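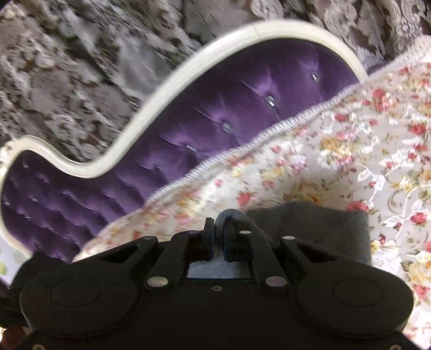
Durby changed its home jersey again

15/01/2026

The new Durby home jersey went on sale this morning. I have a spreadsheet of every kit the club has worn since I started keeping one, so I spent lunch filling in a new row. Most of what follows is from that row.

The shade first. The club calls it the same green as last year. The fabric supplier changed, though, and the old supplier dyed the yarn before knitting while Flekora prints the color onto finished white cloth. Printed green reads lighter when the cloth stretches, so across the shoulders of a prop it will look a step paler than it does on the hanger. Under floodlights this may matter a little. In the away end in May, with the sun behind the main stand, it won't.

The hoops are narrower. The count on the body has gone up by 2 and the sleeve hoops no longer line up with the body hoops at the seam. On the previous jersey they lined up within the width of a stitch in sizes small to large and drifted after that. My guess is that Flekora cuts every size from the same printed panel and the designers decided that a deliberate offset looks better than an accidental one. I agree with them, for what it's worth. The XXL of two seasons ago looked as though the arms had been borrowed.

The collar is the part people are upset about. It is a flat crew neck with a small overlap at the front, in place of the white fold-down collar the club has used in one form or another for as long as most of the crowd has been going. Alasdair Mowat posted a long complaint on the supporters' board before nine o'clock, and by the time I read it there were 3 pages of replies. His argument is that a Durby jersey without a white collar is a training top. My argument is that the white collar was gray by the second home game every year, and that opposing back rows used it as a handle. You can see the seam repairs on any game-worn one.

The badge has been redrawn as well, which the press release mentions in its last paragraph. Changes, as far as I can tell from the product photos:

The outline is one weight all the way around. It used to thicken toward the point.
The heron faces the same way but has lost its eye.
The lettering is spaced wider and the founding year is gone.
It is a heat-bonded transfer, with no stitching.

I don't like losing the eye. At the size it appears on the chest it was four threads, and on a transfer it would probably have filled in, so I understand the decision on technical grounds. The large version on the clubhouse wall has no such excuse, and I hear that one is being repainted to match. Transfers also lift. The ones on the Merano third kit started peeling at the lower edge after a few months of normal washing, and the advice on the label to wash inside out at low heat made no difference to mine.

On price, the replica is up a little and the kids' sizes are unchanged. The first batch is 2,868 jerseys, according to the shop page, with 269 set aside for season ticket holders who ordered before Christmas. That seems low for the second number. If you ordered in December and haven't had a collection email, I would ask.

Annag Baird asked in a comment on my last post whether the new shorts would have pockets. They don't. The shorts are last year's pattern with the new badge, and the drawstring is still the flat type that disappears into the waistband in the wash. The socks are plain green with a single white band at the top, and I have no notes on them.

I've ordered a large. Once it arrives I'll measure the hoops properly and update the spreadsheet, and I'll put the shrinkage numbers up after five washes as I did for the last one. The column for collar type now needs a new category. I had only allowed for fold-down and grandad.

Comments are open. Please keep the sponsor discussion on the other thread.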